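4. 公開デモにおける花束ハンドリング:Nollik見学日の記録と所見

図4 見学日の会場。羽毛状の穂と黄色い花を含む花束、茎の下のほうを黒い手袋の手で保持。円周魚眼、補正なし。
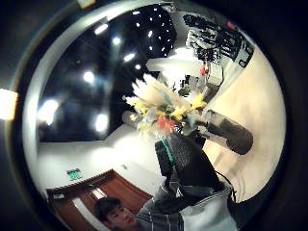 柔らかいものは最後に回すべきではないか、箱と円筒で成功率が出てからでも遅くない、という意見が開始前の打ち合わせで出た。もっともな指摘で、こちらも半分は同意。ただ見学日は年に何度もない。人前で崩れやすい対象を扱ったときに手順のどこが先に壊れるか、それを見たかったので予定どおり花束を入れた。以下、当日の手順、記録、気づいた点の順に書く。

4.1 実施の概要

実施日は2026年4月21日。会場はNollikの公開フロア。午前は説明と試走、午後が本番。対象物は箱、円筒、布、花束の四種で、本節では花束だけを扱う(残りは5節)。収録系は3節のAdelekeをそのまま使用。ファームウェアは1月版、当日の更新なし。処理と保管はPleltement側の手順に従った。

見学者は立ち位置を決めず、自由に歩いてもらった。床にテープを貼る案もあったが見送り。理由は単純で、テープを貼ると皆そこに並んで動かなくなる。前回のBithamでの見学会がそうだった。人が動かない会場で採ったデータは、背景がほとんど変わらず、後段の学習であまり効かなかった(付録B)。

当日採れたエピソードは全対象で971本。うち花束が307本。蓄積分と合わせた公開日系列の総数は3372本になった。花束の比率が高めなのは、見学者の希望が花束に集中したため。設計したものではない。偏りとして明記しておく。

4.2 手順

一試行の流れは次のとおり。台の上に花束を寝かせて置く。操作者が近づき、茎の束を把持、持ち上げ、姿勢を変え、指定の場所に戻す。戻した時点で終了。途中で落とした場合もそこで終了とし、続きは採らない。落とした試行も捨てずに残す。失敗の直前が一番ほしい区間なので。

把持位置の指示は「花より下、茎の束ねてあるところ」だけ。細かく決めなかった。決めると操作者が下を向いて位置を確かめるようになり、動きが止まる。試走で二度確認。止まった区間を後から切る作業がかなり面倒だった。

花束の置き向きは試行ごとに変えた。乱数表を印刷して台の脇に貼っておいたのだが、午後の途中で見失った。以後は操作者の判断で向きを変えている。したがって後半の向きの分布は一様ではない。解析では前半と後半を分けて扱うこと。

一本の長さは上限を600フレームとした。超えたら打ち切り。花束では打ち切りがほとんど出ず、布では多発した。布の件は5.2で。

4.3 視野の問題

図4のように、使用したレンズは歪みがかなり大きい。円の中心付近では対象の形がそれなりに保たれるが、周辺に行くほど外へ曲がる。壁も棚も曲がる。補正をかけるかどうかで内部でも意見が割れた。今回は補正なしで保存し、学習時に必要な側でかけることにした。周辺部の情報を捨てたくない、というのが主な理由。

花束固有の問題がひとつ。対象が視野の真ん中で大きく広がるので、置き先が隠れる。箱では起きない。箱は持ち上げても輪郭が変わらず、脇から台が見える。花束は向きを変えると穂が開いて、隠れる範囲まで変わってしまう。置く直前に先が見えない試行が目立ち、操作者は自分の目で見て置いているわけだから動作としては滑らかに終わる。記録された映像だけを見ると、なぜそこに置けたのか分からない。これは模倣学習の入力としてまずい。人が使った情報と機械に渡る情報がずれている。

対策として考えたのは、置き先を把持の前に一度視野に入れてもらうこと。後半の試行で口頭で頼んでみた。守られたり守られなかったり。見学者に話しかけられると忘れる。次回は開始動作に組み込む。

照明も書いておく。会場は黒い天井に丸いダウンライトが並ぶ。見上げる向きになると、これがそのまま視野に入る。自動露出が引っぱられて、手前が暗くなるおそれ。今回は露出を固定にしたので大きな揺れはなかったが、固定値の選び方は試走の一回だけで決めており、根拠が弱い。淡い色の穂は白飛びしやすく、手袋は黒くて沈みやすい。両方を一枚に収めるのは楽ではない。次は固定値を二通り用意して、対象の明るさで切り替える予定。

4.4 把持についての所見

茎の束は見た目より滑る。把持力を強くすれば滑りは減るが、茎が傷む。傷んだ茎は次の試行で曲がり方が変わるので、同じ花束を使い続けると対象の性質が少しずつ別物になっていく。途中で気づいて、花束の交換時刻を記録に残すようにした。気づく前の分は交換時刻が不明。悔やまれる。

操作者の手袋について。手袋の有無で把持の速さが変わるという報告が試走で出たが、条件を揃えた比較はしていない。本節では何も主張しない。比較するなら同一操作者、同一花束、同一時間帯で組むべきで、公開日には無理。

姿勢変更の区間では、穂の揺れが収まるまで待つ人と待たない人に分かれた。待つ人の記録は静止区間が長く、待たない人の記録は置いたあとに揺れが残る。どちらを正解とするか。用途による、としか今は書けない。花瓶に挿す作業なら待つほうがよさそうに思えるが、搬送なら待つ時間がそのまま損になる。ラベルには「待機あり/なし」の欄を足した。判定は二名が独立に行い、割れたものは保留とした。保留分は今回の学習には入れていない。

もう一点、落下について。落下の多くは持ち上げの瞬間ではなく姿勢変更の終わりがけに起きていた。頭側が重く、回しきったところで手首に負担が来る、という操作者の感想と合う。力の計測値がないので感想どまり。次回は手首側にセンサを足したい。重量が増えるのが悩み。

4.5 見学者がいることの影響

人が近い。これが公開日の最大の特徴で、視野の端に人の頭や袖が頻繁に入る。研究室の収録ではまず起きない。頑健性の点では歓迎だが、肖像の扱いが必要になる。入口で説明を掲示し、同意のない方が入った区間は使わない運用とした。確認作業は手作業で、想定より時間を取られた。自動化の候補はあるものの、歪んだ周辺部での検出漏れが怖いので今回は見送り。

質問は多かった。なぜロボットを置かずに人の手で集めるのか、という質問がいちばん多い。台数に縛られず場所を移しながら採れるから、と答えた。短すぎたかもしれない。花束を渡したところで「これを機械が真似るんですか」と笑う方もいて、説明の順番を変えたほうがよさそう。先に学習後の動作を見せて、それから収録、の順。次回試す。

質問に答えながらの試行は動作が遅くなる。遅い試行が悪いわけではないが、手が空中で止まったまま会話が続いた例があり、これは除外区間にした。除外の開始と終了は記緑係がその場で押すボタンで付けた。押し忘れあり。押し忘れ分は音声がないため復元できず、映像の目視で補った。

4.6 限界

会場は一つ、日は一日。操作者の経験もばらばらで、統制していない。花束の構成も揃えていない。前述のとおり置き向きの乱数化は前半のみ。よって本節の所見は次回の設計のための覚えに近く、性能についての主張は6節の統制条件の結果だけに基づく。6節の評価には公開日系列を学習にのみ用い、試験には用いていない。

残る課題は置き先の可視性。これが解けないと、本数をを増やしても同じところで詰まる。開始動作の変更でどこまで改善するか、箱と花束を同数にして調べる。乱数表は今度は二枚貼る。

読者コメント

・4.3の指摘、うちでも布で同じことが起きています。置き先を先に見せる開始動作、結果が出たらぜひ追記してください。

・露出固定の値が本文にないようです。付録にありますか? 探しきれませんでした。

・待機あり/なしのラベル、保留にした分も公開してもらえると助かります。人によって割れること自体が面白いので。

・落下が姿勢変更の終わりに多いというのは意外でした。持ち上げで落ちるものとばかり。花束の長さとの関係が気になります。

お問い合わせ:Nollik 公開デモ担当 | © Nollik | ページの先頭へ戻る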